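Subject: Re: [plullis-build] Grip force on thin handles, and the padding question
From: Radomír Vrabec
Date: Wed 27 August

Short version: the new finger geometry holds a thin curved handle at the lower current limit. Padding is still the weak point. Details by heading, so people can reply to the parts they care about.

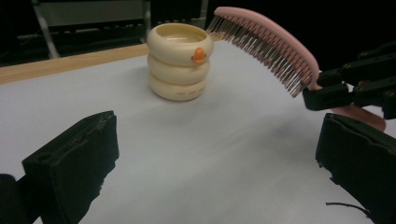

1. Grip on the comb

The pink comb is clamped at the lower end, with the bristles hanging under the handle. I picked it for the bench set after the July thread, when all of our test objects were either blocks or cylinders. A curved handle gives the fingers very little flat area, and the bristle side shifts the center of mass away from the grip axis.

With the old fingers the comb rotated on every lift. With the segmented ones I get a stable hold at 2 A. At 3 A the handle starts to flex, so I have set the limit in firmware and would ask that you leave it there until someone has a reason to change it.

2. Clearance to the ring stack

The cream ring stack with the orange beak stays on the table as an obstacle. It is light and it moves if touched, so a bad approach path shows up at once. The pass condition is that the comb goes by the top ring without contact. The top ring is the widest of the three, so that is the one to plan against. Please don't substitute a straight-sided cup — the overhang is the useful part.

3. Padding

The padding on the hand-held gripper is rough and frayed along the edges. I ran it to 3,000 close cycles on the Groltero bench before the last session and did not replace it. Two options:

- same material, thicker, with the edge wrapped around the block and glued on the back
- molded pads from Pons, which cost more and need a new mounting hole

I lean toward the first. It can be done in the shop in an evening.

4. Quoted message

> On the force numbers: are you reading motor current or do you have
> a load cell in the finger now? I built a set from the Britance files
> and mine slips at anything under 3 A. I also see the reading drift
> when the cable is pulled to one side. Is the cable supposed to be
> clamped anywhere, or does it just hang?

Motor current only. There is a load cell in a drawer but no amplifier for it, and I don't want to design one this month. Treat all my figures as relative to one motor.

Slipping below 3 A on your set sounds like the linkage. The Britance files have the pin holes undersized for most printers, and if you ream them by hand the two sides end up with different friction. Run the finger open and closed with nothing in it and log the current. If the trace is not flat to within 100 mA, take it apart and ream again with a drill press.

The cable should be clamped at the base of the right finger with a loop of slack behind the clamp. The drawing leaves this out. I will add it to the next revision.

5. Next

I will wrap one pair of pads and repeat the comb lift at the same limit. If anyone has a no-load current trace from a set built on the unmodified files, send it to the list as plain CSV — screenshots are hard to compare.

Radomír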